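Ticket: bed-making policy scores differ between the first and second half of a run
Project: Grornitano (bimanual cloth handling), Pultcombe lab 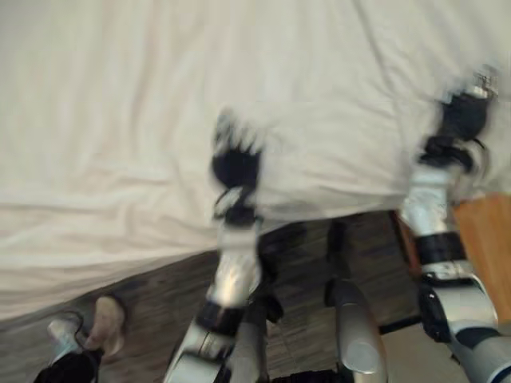 Status: closed, with one follow-up open
Component: evaluation / sheet placement
Severity: medium, blocks the results table

Summary

The sheet-spreading policy is scored in blocks of 60 trials. In the last three blocks the success rate in the first half of each block was clearly higher than in the second half. Same checkpoint, same sheet, same bed, same start pose. We can't report a single number for the method until we know which half to believe.

Setup

Policy trained on 2,061 teleoperated demonstrations. Two arms, both hands free to grasp. The task starts with the sheet dropped on the bed and ends when the hem hangs on the near side with no large fold left on top. Observations are the head camera plus joint positions. No wrist cameras in this version. Scoring is done from a saved still at the end of each trial, by someone who does not know which checkpoint was run.

Expected

Success rate flat across a block, apart from noise.

Observed

First half fine. In the second half the right hand closes early and comes away without the hem. The policy then goes on to the lift as if it had the cloth. The left hand usually has a good grasp, so the sheet gets pulled on a diagonal and the trial fails on the fold rule.

Log

Entry 1
Checked the sheet first. It picks up creases as the block goes on, and the demonstrations were mostly recorded with a freshly shaken sheet. Ran a short block, shaking out the sheet before each trial. Drop in the second half still there. Ran another with the sheet deliberately balled up before each trial. Overall score went down a little, but evenly. Creases are not the cause.

Entry 2
Checked lighting. Closed the blinds and used only the ceiling lights. No change.

Entry 3
Looked at grasp timing in the logs. The commanded close on the right hand comes at the same point in the reach every time. The measured hand position at that moment does not. By the end of a block it is short of the hem. So the policy is asking for the right thing and the arm is late.

Entry 4
Replayed one recorded trajectory open loop, no policy, no cloth, every few minutes. Tracking error on the right elbow grows over the session. Left elbow stays level. Swapped the gains between left and right in config to rule out a typo. Error stayed on the right arm. Put the gains back.

Entry 5
Asked Wovitz support whether the elbow drive limits current when it gets warm. Reply: yes, there is a soft limit, and it was turned on by default in the firmware we installed in June. It does not raise a fault. It only sets a flag in the status word, and our logger does not save that field.

Entry 6
Added the status word to the logger. Flag is clear at the start of a block and set from partway through, right elbow only. The right arm does more of the lifting in this task, which fits. The drop in success lines up with the flag.

Entry 7
Tried the obvious fix, a pause between trials. With a long enough rest the flag never comes on and the two halves agree. It makes a block take most of a day, so it isn't practical for the full comparison.

Entry 8
Second fix. Changed the controller so the close command waits until the measured hand position is within tolerance of the commanded one, with a timeout of 2,000 ms. After that it closes anyway and marks the trial. Ran a full block with no rests. The flag came on as before, but the halves now agree within noise. 18 trials hit the timeout, all of them with the flag set. Most of those still passed.

Entry 9
Reran the baseline (the Trịnh keypoint method, our implementation) with the same wait added. It improved too, in the second half only. Any comparison made without the wait would have depended on which method was run first on a given day. We had been running ours first.

Cause

Current limiting on the right elbow drive, not logged, combined with a grasp trigger based on commanded position. The policy itself was not drifting.

Resolution

1. Grasp trigger now uses measured position, with the timeout above. Merged.
2. Status word saved in every run.
3. Evaluation order is now interleaved: methods alternate trial by trial within a block.
4. All numbers from before the change are dropped from the results table. Reruns are scheduled. Please do not copy the old ones from the slides.

What this means for the write-up

The earlier claim that the learned policy beats the keypoint baseline on hem grasps should not be repeated until the reruns are in. On the one interleaved block we have, the gap is smaller than what we had drafted. The result on fold removal looks the same as before. The method section needs a paragraph on the wait, as it changes the timing the policy was trained with. We saw no harm from that, but we only have it for one sheet.

Open follow-up

Some of the demonstrations were probably recorded with the flag on as well. We can't tell which from the saved status data, since there isn't any. Plan is to estimate it from tracking error on the right elbow, leave out the worst sessions, and retrain. Separate ticket.

Closed 24/12/2023. Reopen if the halves split again with the status word clear.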